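Riltham Tenants Newsletter
January 18, 2026

Moving in, moving out – the short version

Lots of you changed apartments in December and the same questions keep landing in the inbox, so this is the long answer in one place. Typed fast, sorry. If you already have your keys and your deposit sorted, skip to the elevator bit.

Deposits

The Aren building still holds deposits the old way, in one account, and sends them back by check. The Kushwaha building switched to the online form last fall. Do not mail Kushwaha paperwork to the Aren office, it sits in a tray. Two people waited weeks over that.

Take your own pictures on the day you move in. Walls, floors, inside the oven, the window tracks, the back of the bathroom door. Email them to yourself so there's a date on them. Same again on the way out. Nail holes smaller than a pencil tip are normal wear, anything bigger comes out of the deposit – up to $78 a wall, per the new lease. Yes we think that's steep too. It's on the list for the next meeting with management.

Forwarding adress. Leave one. In writing. No forwarding address, no check, and then it's you chasing them.

Elevator booking

Kushwaha only. Book the padded elevator at least two days ahead at the front desk. Slots are three hours. If your truck is late you do not get the next slot automatically, so call down. Stairs are fine for small stuff but please not after 10 at night. The fourth floor had a rough couple of weeks in December and would like some sleep.

Aren has no elevator, as you know. Rental dollies are with the super, first come.

Utilities

Provier handles the internet for both buildings now. Transfer your account before you move, not after. After means a new install fee plus a wait. Have the apartment number ready, and the old one too. They will ask for a meter reading even though they don't do meters, just say not applicable and keep going.

Electric is separate and in your own name. Read the meter yourself on the last day and write it down. The one for Aren 13 is mislabeled as 46 in the basement, still, so check the serial number against your bill.

Boxes

Label the side of the box, not the top. Once they're stacked you can't see the tops. Room first, then whats in it. Keep bed slats and their screws together, tape the bag right to the frame. Keep one small pile of things out until the very end and carry it over yourself – toilet paper, phone charger, snacks, something to tighten the bed with, something to write on boxes with.

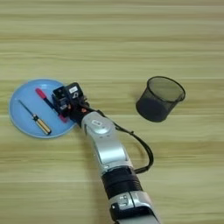 Trash and leftovers

Curb pickup for big items has to be requested. Couches left by the Aren side door got the whole building a warning letter, so no more of that please. Mattresses need a bag. Flatten every box, tie them, blue bins only.

Good furniture you don't want can go on the swap board in the Kushwaha lobby. Put your apartment number and a last day on the card. Cards with no date get taken down at the end of the month.

Next issue – radiators, and the laundry room hours, which are changing agian.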